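Keep the village tip open

The county wants to close the small recycling site at Jeltosthorpe in May and send everyone to the big one at Ospina Road. I think this is a mistake, and I say so as someone who has no great love for the place. The gate sticks and the opening hours are odd.

The case for closing is simple enough. The site costs money to staff and the Ospina Road one has room to spare. On paper the extra drive is 30 minutes there and back. That is true at ten in the morning. It is not true on a weekend, when the queue goes past the garden centre.

What the paper leaves out is how people get rid of things. Very little of it is a sofa or a fridge. Most of it is small: a dead lamp, a bag of clothes, old cables, half-used bottles from the bathroom. It sits on a table or in the hall until someone happens to be going past the site. If the site is five minutes away, it goes this week. If it is a morning's outing, it goes in the bin, and the council pays to bury it.
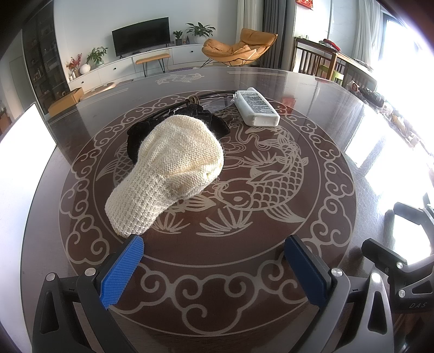
Page last changed: Feb 22, 2019

I counted the cars in the consultation papers, or rather I read the count that was done for us. It gives 412 visits in a month, for a parish of 925 homes. The report calls this low. I would call it nearly one visit for every two homes, in winter, at a site that opens 36 hours a month.

Clothes are the part I mind most. A hat or a coat that no longer gets worn still has years left in it, and the Fidivness charity shop used to empty the clothes bank at Jeltosthorpe twice a week. They have said they will not put one at Ospina Road, as the rent is too high.

There is also talk of a collection service run by Brusar, booked by phone and paid for by the bag. It may suit some people. I doubt many will pay to have a kettle taken away when the black bin is free.

If money is the trouble, cut the hours again and let us have two mornings. Mend the gate while you are at it. The consultation form is at the library and takes a few minutes to fill in.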